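Fitano Hand-Held Gripper Kit, Club Edition

Sold by: Sarnimton Classroom Robotics
Item: Fitano Club Edition, pair
Availability: In stock
Page updated: 15/07/2023

Overview

The Fitano Club Edition is a pair of hand-held grippers for school robotics clubs and student projects. A student holds one in each hand and does a task with the fingers. The camera on each gripper records the task from the tool's own point of view. The recordings can then be sorted, labeled and used to train a small model, or just played back and talked over at the next meeting.

The kit is meant for students 13 and up. No arm is needed to get started. Clubs that already own a Gajewski desktop arm can add the adapter plate later and put the same fingers on the arm.

What is in the box

Two grippers, left and right
Two cameras with mounts, fitted
Four spare finger pads
Two USB cables
One memory card per gripper
Hex keys and a small bag of spare pins
Printed club guide, 96 pages
Hard case with foam insert

Specifications

Weight, each gripper: 800 g
Maximum opening between fingers: 145 mm
Recording time per charge: 175 minutes
Charging: USB, cable included
Finger drive: manual, trigger operated
Pads: ribbed, replaceable
Software: Drirkent Recorder, license for one club included

Setting up a session

Any table at sitting height will do. Put a cloth over it if the top is shiny, as glare makes the clips harder to label. Choose light objects that differ in shape and surface. Cups, cans, tubes and small boxes are good for the first month. Leave glass and anything with liquid in it for later or for never.

Lay the objects down in no special order. Students tend to stand everything upright in a row, and a model trained on that does poorly as soon as something is on its side. Change the layout between takes. 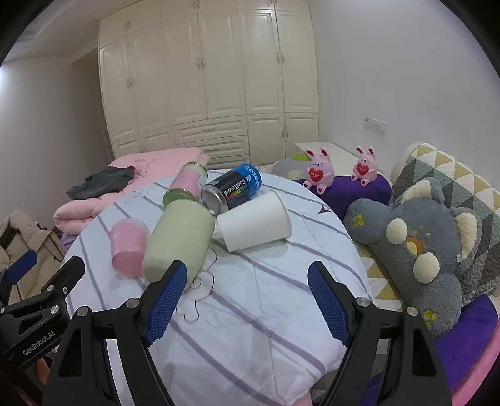 Keep each take short. One pick and one place is enough for a beginner. The student opens the fingers fully, moves in, closes, lifts, moves and sets down. The recorder app marks the start and end of a take when the trigger is squeezed twice. Bad takes should be kept and tagged as bad. The guide has a tagging sheet on page 31 that can be copied.

Paper cups are harder than they look. Too much squeeze and the wall folds, and the next take is then a different object. Buy a sleeve of them.

Recording at home

The case is small enough to send home with a student, and many clubs do this over the summer. The recorder app works without a network connection and uploads when the laptop is back online. We recommend that clubs have a signed form from parents before any recording outside school, and that students check clips for faces and mail before uploading. A sample form is in the back of the guide.

A mix of rooms is good for the data. Clips from one lab bench all look alike.

Competition use

The Club Edition is accepted in the Open Handling class of the Sarnimton Student Challenge. Teams may replace the pads with their own design but may not change the linkage or the camera position. Entries for this season close at the end of July. Teams submit their clips, their labels and a two-page report. Hardware is not judged.

Notes from a club

Dinesh Ramasamy runs an after-school club and has used the kit for two terms. He sent us these notes and agreed to have them posted.

"We split into pairs, one on the grippers and one on the laptop, and swap after ten takes. The weight is fine for that long. After twenty takes the younger ones start resting their elbows on the table, and you can see it in the clips.

The pads wear at the tip first. We rotate them.

The labeling took more time than the recording. I would plan two meetings of labeling for every one of recording. My students did not love this but the ones who stuck with it had the better models.

One complaint, the case latch is stiff. I would also like a longer cable."

A longer cable is now sold separately, see below.

Care

Wipe the pads with a damp cloth. Do not use alcohol on them. Check the pivot pins once a month and replace any that have play in them. Do not oil the linkage. Store with the fingers open.

Accessories

Finger pads, set of four
Long USB cable, 3 m
Adapter plate for Gajewski desktop arm
Drirkent Recorder, extra club license
Replacement foam insert
Wrist straps, pair

Warranty and returns

Two years on the grippers and one year on the cameras. Pads and pins are wear parts and are not covered. Unopened kits can be returned within 30 days. Schools ordering on a purchase order should put the club name on the form so that the software license is made out correctly.

Related items

Fitano Single Gripper, right hand
Fitano Classroom Set, five pairs
Gajewski desktop arm, refurbished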